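**Glassware on a brown benchtop: what would you put away first?**

**hkincaid**
Setting up a bench for the beginners' night in December and I've got opinions coming at me from every direction, mostly about the rack. I want a beaker, a dish, some tongs and enough bare table that people can put an elbow down without it costing me glass. Please be kinder than you were about my shed. 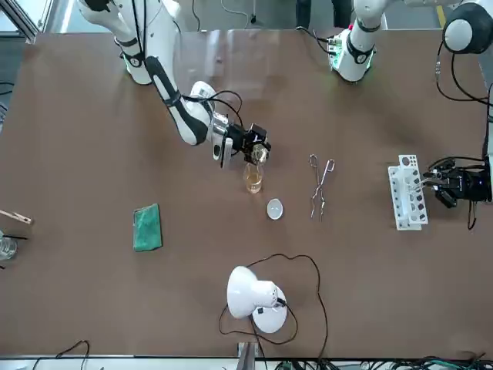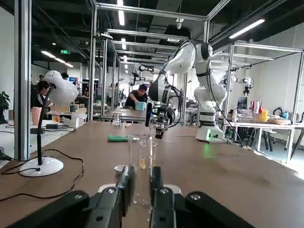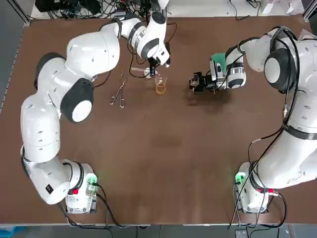
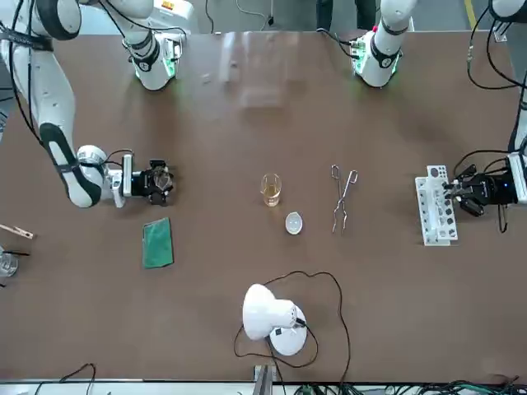
**Priya Abernathy**
Tongs want to be further over. Lying that close to the beaker in the first and last shots, somebody's going to reach for one and collect the other. I keep mine past the rack, handles towards me, and haven't lost a beaker to them yet. Touch wood.

**hkincaid**
If they're past the rack I have to reach over the rack to get them. You've swapped one beaker for a whole row of test tubes.

**savvas_p**
Move the rack then.

**hkincaid**
Everyone wants to move the rack.

**savvas_p**
Everyone's right. Also what's the green pad for? Mine's the same colour and it's been through things I wouldn't wish on a dishcloth.

**hkincaid**
Wiping up. And I put hot-ish things down near it and feel responsible.

**Fabrice Delaunay**
Please do not put hot things on a sponge. I did it once with a Haverford dish and the sponge and the dish are now one item. My partner calls it the sculpture.

**hkincaid**
NEAR it, Fabrice.

**d_vandusen**
Different gripe. Pale amber liquid on a brown table is murder to read. You're squinting at the level and the background is the same colour family as what you're measuring. Slide a bit of white card under the beaker. Costs nothing.

**Priya Abernathy**
Disagree, card gets soggy and then it gets slippery. White tile. I bought a box of 5 from Drurkar and I'm still on the first one.

**d_vandusen**
A tile is one more hard thing to clip glass on. I've seen you work, Priya.

**Priya Abernathy**
Rude, but fine.

**savvas_p**
What size beaker? If it's over 200 mL you're wasting it on beginners. They fill to wherever the glass stops.

**hkincaid**
Small one. Last lot filled it to the brim anyway and then asked me how to pick it up.

**Fabrice Delaunay**
And the lamp? There's a white desk one in the second and fourth. I'd have it on the far side so nobody's sleeve meets the cord. I have the Noser one and the neck droops by the end of the night, like the rest of us.

**hkincaid**
Cord's a fair cop. I'll run it off the back and tape it down.

**d_vandusen**
Cloth tape. Not the shiny stuff, it leaves a grey smear you'll be scrubbing till autumn.

**savvas_p**
There's a whole thread on the smear, 129 replies, no survivors.

**hkincaid**
Right, so: tongs over a bit but not past the rack, lamp cord taped, card under the beaker. Trying it tonight after tea. The rack stays.

**Priya Abernathy**
Tile.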